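Lab 7 notes: The cable fault, or why the left arm stopped in the middle of packing up 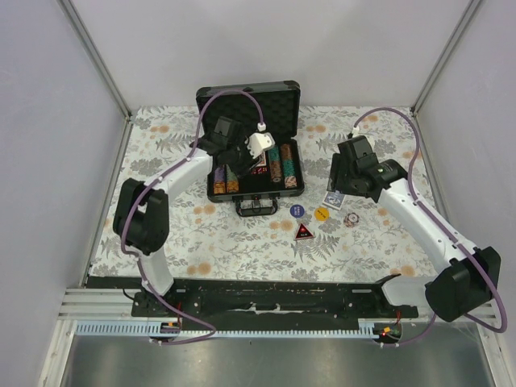
Okay, so last time we left off with both arms happily running the poker set task and me promising you a clean success table. You're not getting one. What you're getting is a fault story, and I think it's a better use of your hour anyway.

Quick recap for anyone who missed it. Markgate is our two-arm cell, and the job is to put cards, chips and the loose markers back into the open case. Brakska is the logger that records joint positions and motor current while it runs. We did 161 runs in June. Most were boring (good!), but in 18 of them the left arm just quit partway through with an overcurrent stop on the elbow joint.

My first guess was the gripper jamming on the case. It's a fair guess! The chips sit in rows, the dice sit right in front of the cards, and the fingers have to get down in there. I spent a whole afternoon slowing down the descent and nudging the grasp points. Same stops.

Then I did what I should've done first and plotted elbow current against elbow angle. Please do this before you touch any code. The current climbed at the same angle every time, whether the gripper was anywhere near the case or not. A jam in the tray would follow the gripper position. Ours followed the joint.

So, the cable. Each arm has a purple sleeve that runs down the forearm and around the outside of the elbow. I'd tied the left one with the elbow nearly straight, and when the joint folded up tight there wasn't enough slack left in it. The motor was pulling on its own cable, the current went up, and the driver shut things down. The driver did its job, by the way. I was the fault.

And now the part I'm less proud of. Early on I got annoyed and raised the current limit to get through a session. Don't! With the limit up, the arm pulled harder on that sleeve before stopping, and we ended up with a cracked connector. The replacement came from Jerance and cost us most of a week.

What I want you to do in your own setup:
Cut the power and move each joint by hand through its whole range, watching the sleeve.
Put the ties on with the joint folded, then check it straight.
Write down every stop in the log, even the ones that clear on a restart.
Leave the current limit where it is. If you think it's wrong, come find me.

For next time, read the Sumampouw handout up to the section on strain relief, and bring a current plot from one of your own runs. Run 613 in the shared folder is a nice ugly one if you don't have your own yet.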